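Home | Articles | Subjects | Places | Index | Help

Kitchen work surface

A kitchen work surface, commonly called a countertop or counter in the United States and a worktop or benchtop elsewhere, is a fixed horizontal surface in a kitchen used for preparing food, setting down utensils and supporting small appliances. It usually rests on base cabinets and is joined to the wall behind it by a backsplash. Sinks and cooktops may be set into openings cut in the surface. The term covers a wide range of materials, among them wood, laminate, natural stone, engineered stone, concrete, ceramic tile and stainless steel.

The work surface is distinguished from the kitchen table, which is movable and was for long periods the main place of food preparation in ordinary homes. The change from table to fixed surface is closely tied to piped water, gas and electric cooking, and the factory production of cabinets.

Background

Before fixed cabinets became common, a household kitchen was furnished with separate pieces. A table stood in the center of the room, a dresser held crockery, and the sink was placed against an outside wall on its own stand. Washing up was done on a draining board, often of softwood, which sloped toward the sink and was scrubbed with sand or soda. Food was prepared at the table, and hot vessels were put down on a hearth or on a stone slab.

The free-standing kitchen cabinet with a pull-out shelf was an early step toward the fixed surface. It brought flour, sugar, tools and a working area together in one piece of furniture. Later designs placed several cabinets side by side at the same height and covered them with a single top. Once this had been done, the gaps between pieces disappeared, and with them a common place for crumbs and moisture to gather.

In the town of Hundden, fixed surfaces were introduced through a municipal housing program that fitted 1544 dwellings with matching base cabinets. The program's building rules called for an unbroken working length on at least one side of the sink. Tenants had previously supplied their own tables and shelves. Similar rules were later taken up in the neighboring district of Undlow, where 881 dwellings were fitted in the same manner.

Materials

Wood was the first material in wide use and remains common. Hard, close-grained kinds such as maple and beech are preferred. A wooden surface can be sanded and oiled again, and small cuts are accepted as part of its use. It is sensitive to standing water, especially at the edges of a sink opening and where two lengths meet.

Decorative laminate consists of layers of paper and resin pressed together and bonded to a board. It is light, inexpensive and available in a great number of colors and patterns. Its weak points are exposed board edges and heat, which can break down the bond between the layers.

Natural stone includes granite, marble, slate and soapstone. Granite is hard and resists most kitchen acids when sealed. Marble is softer and is marked by lemon juice and vinegar. Both are heavy, and the base cabinets must be level before a slab is set on them.

Engineered stone, often sold as quartz, is made from crushed mineral bound with resin. The material is not porous and does not need regular sealing. Its color is set at the factory and is more even than that of natural stone. Fine specks are often added to the mix so that the surface does not look entirely flat. Dry cutting of this material releases a fine dust that is harmful to the lungs, and many workshops now cut only with water and extraction.

Stainless steel is the usual choice in restaurants and institutional kitchens. It withstands heat and strong cleaners, but shows fine scratches and is noisy in use.

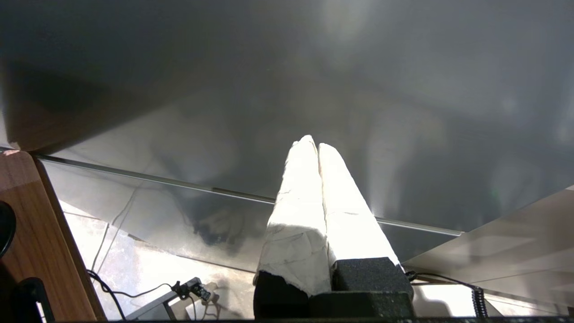 Color has a practical as well as a decorative role in the choice of kitchen materials. Dark polished surfaces show flour, water spots and fingerprints, while mid-toned and patterned ones conceal a good deal of everyday soil. Plain white is the least forgiving, particularly when the material is not perfectly smooth. On the bright white padded covering of the two nearly touching fingers, faint gray creases, smudges and a few thin dark lines are easily made out. The same effect is met with in white painted shelves, in pale grout and in matt laminates, all of which may look soiled long before they have been heavily used. For this reason, furnishing guides issued in Undlow recommended a pale surface with a fine pattern for rented homes, and kept plain white for walls and cabinet doors.

Dimensions and layout

The height of a work surface is a compromise between the people who use it and the appliances that fit beneath it. In North America the finished height is commonly 36 inches and the depth 25 inches. Lower sections are sometimes provided for kneading and rolling, and for people who work seated. In homes designed for wheelchair users, the cabinet below part of the surface is left out to give knee space.

Layouts are usually named for their shape in plan. In a one-wall kitchen all surfaces stand in a single line. A galley kitchen has two facing lines, and L-shaped and U-shaped kitchens turn one or two corners. Islands and peninsulas add working length away from the wall. Corners offer a deep surface but are hard to reach at the back, and are often given over to appliances that are seldom moved.

The free length next to the sink and the cooktop matters more in daily use than the total length. A survey of 2107 kitchens carried out by the Hundden housing office found that the most frequent complaint was a lack of clear space beside the cooktop. Complaints about height came second. The office later advised that tall cabinets and refrigerators be placed at the end of a run, where they do not divide the surface into short pieces.

Joints and backsplashes

The line at which the work surface meets the wall is exposed to splashing, steam and slight movement of the building. It is normally closed with a flexible sealant. An upstand, or low ledge, may be fitted along the back of the surface, and the wall above it is then covered with tile, glass, stone or sheet material. Natural marble, and materials printed or cast to resemble it, have been popular for this purpose over a long period.
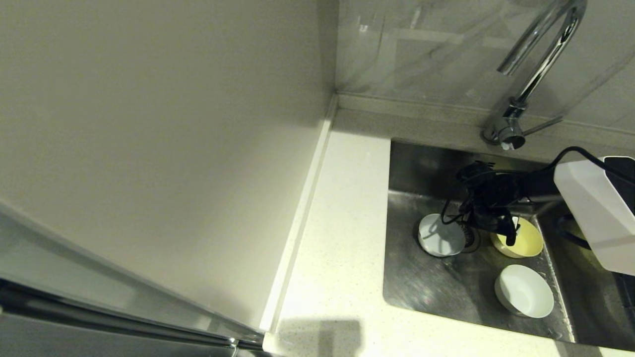

Speckled white quartz countertop with a narrow ledge and a glossy gray marble-patterned backsplash.

Where a surface ends against a tall panel, a narrow strip or bead may be used to cover the seam. The strip should be removable, so that the panel can be taken out without damage to the surface. Metal strips are common near appliances, where they protect painted or laminated edges from knocks. A small gap is left around refrigerators to let warm air escape.

Wear and maintenance

Most hard surfaces need only mild soap and water. Abrasive powders dull polished finishes, and bleach may discolor some resins. Natural stone is treated with a sealer at intervals that depend on the stone and on the amount of use. Oiled wood is renewed whenever water no longer forms beads on it.

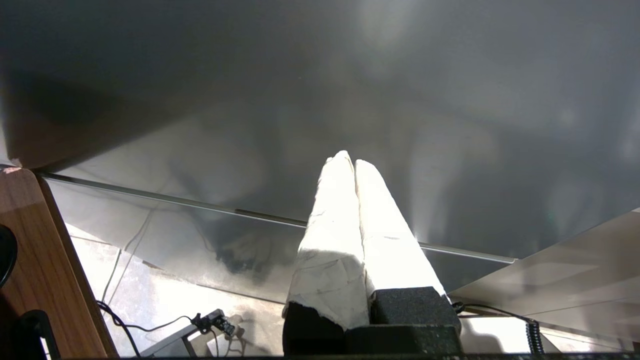
Damage to kitchen surfaces and coverings rarely begins in the middle of a sheet. It starts at corners, cut edges and joints, where the material is thinnest or where its inner layers are open to moisture and rubbing. Shelf paper lifts along its front edge, laminate chips at the corner of a sink opening, and the felt pads placed beneath small appliances come away from one side first. Soft wrappings follow the same rule, as can be seen on the left of the two white-wrapped fingers, where the padding stops in a torn, jagged line above the porous black foam. A worn edge of this type is best trimmed and covered anew over its full width, as a patch laid over a ragged border seldom holds. On rigid surfaces, small chips may be filled with colored resin and polished level.

Heat is a further cause of damage. Trivets are advised for all materials except stainless steel, including stone, which may crack if one area is heated quickly. Cutting boards protect the surface and the knife alike.

Sinks and openings

A sink may be joined to the work surface in several ways. A drop-in sink has a rim that rests on top and covers the cut edge, which makes it suitable for laminate. An undermount sink is fixed below the opening and leaves the edge of the surface in view. It is used mainly with stone, engineered stone and other materials that are not harmed by water. The absence of a rim allows crumbs and liquid to be wiped directly into the basin.
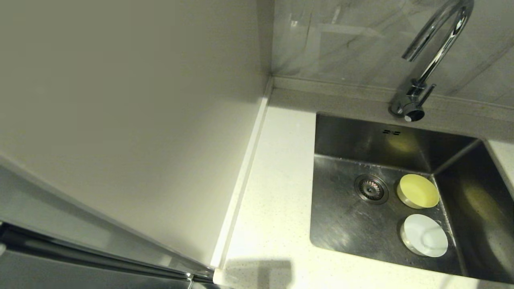

The weight of a filled basin must be carried by clips, rails or a support frame, and the adhesive alone should not be relied upon. Sealant around the opening is inspected from below, where leaks first appear. The maker Utent, whose basins were widely fitted in Hundden, supplied a support frame with its larger models and required that it be fastened to the cabinet sides. Openings in stone are cut with rounded inner corners, which are less likely to crack than square ones.

Faucets, soap dispensers and filtered water taps call for further holes, normally drilled before the surface is delivered. The strip of material between the basin and the back edge is the weakest part of a stone top and is often reinforced for transport.

Disposal and reuse

Solid wood and steel surfaces are readily reused. Stone slabs can be cut down for smaller rooms, windowsills or outdoor benches. Laminated board is difficult to separate into its parts and is mostly discarded. In the Hao district, a building materials yard accepts used surfaces in January and again in the fall, and has set aside storage for 500 lengths. Pieces with sink openings are offered for use in workshops and garden buildings.

See also: Backsplash; Base cabinet; Draining board; Kitchen layout; Sealant

Filed under: Home and building > Kitchens > Fixtures and surfaces

Contact the editors | Copyright, all rights reserved | Back to top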